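Review: Sowah 3 membership records software

Sowah 3 is a desktop program for clubs that hold personal data about members and need to show how it is used. I tested it over 21 evenings with a copy of a running club's list, 497 current members and 2992 lapsed ones. The comparison is with Priswood, which the club used before.

Import

The CSV import took three attempts. Dates of birth must be in day/month/year order, and a blank emergency contact stops the whole file at that row. Priswood skips the row and logs it. Once the file was clean, all records loaded and the duplicate check found the obvious pairs. It missed members who had joined again under a new surname.

Consent and retention

Each field can be given a lawful basis and a retention period. Consent for photographs is stored apart from consent for emails, with the date and the wording shown at the time. When a period expires the record goes into a review queue and stays there until an administrator deletes it. There is no automatic deletion, so the queue has to be checked.

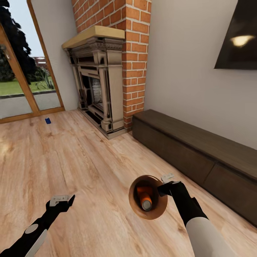
Access requests

Exporting one member's data produces a PDF and a CSV. Race entries and payment notes are included. Free-text notes are included too, and any mention of other members has to be blacked out by hand. The redaction tool is slow but does remove the text from the file.

Faults

The audit log stops displaying at 3801 lines, although the export is complete. Backups are encrypted, but the password can't be changed without making a new archive. Help pages are thin on junior members and parental consent.

Verdict

Better than Priswood for retention and consent, worse for import. Suitable for a club with one or two administrators.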